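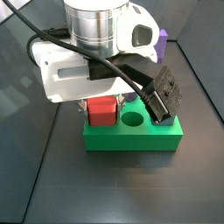 Red cube, green block, and a purple block behind them on the grey tabletop.

So I've been on another robot bender. It started in May when the dishwasher carked it and I spent an evening up to my elbows in suds, muttering about how it's meant to be the future by now. Where's the thing that does the washing up? Where's the thing that pairs the socks? (I have 11 odd ones in a bag. I refuse to throw them out.)

The arm in the photo is working on something a toddler would do for a biscuit. There's a green block with openings in the top, and the red cube is sitting in the one on the left, with a metal finger either side of it. Next to that is a round hole with nothing in it. Shape sorting, basically! My niece had a wooden one she mostly used as a hammer.

I used to roll my eyes at this sort of thing. Then I tried putting the cutlery away with a pair of barbecue tongs, one eye shut, and I came over all humble. I dropped a teaspoon behind the stove. It's still there. Getting one thing into a gap that's only a bit bigger than it is turns out to be half of housework: plates in the rack, plug in the socket, lid on the lunchbox, batteries in the remote. If a machine can't manage a cube, I don't want it anywhere near Nan's gravy boat.

On the shop floor it's a different story, or a slightly different one. I do the books three mornings a week for Delotik, who make brackets and little housings in a shed out past the servo, and they've had a robot cell for a while now that loads parts into a press. The job sheet for last month said 2,635 pieces. I'd have lost my mind by piece 20. But every part turns up in the same tray, facing the same way, and if somebody bumps the tray the whole thing sulks with an orange light until one of the blokes wanders over to sort it out.

My kitchen is a bumped tray. It's never been anything else.

There's a mob called Hitix who reckon they'll have a laundry folder out that does towels and T-shirts. I watched their video twice. The towel was lovely – very crisp corners – but it started out flat on the table, all by itself, and I've never once met a towel in that condition. Mine come out of the machine knotted around a doona cover with a sock in the middle. Show me that one, Hitix, and I'll get my wallet out.

What I'd pay for right now is much duller. Something to empty the dishwasher (the new one's in, hooray, 2 weeks of dishpan hands was plenty) and stack the plates in the cupboard. It could take all night for all I care. I'd be asleep.

Anyway, I've promised to have a go at descaling the kettle this arvo, so that's me done. If you've got a robot vac that copes with a shaggy rug, leave the model in the comments please, because mine ate the tassels and then parked itself under the couch.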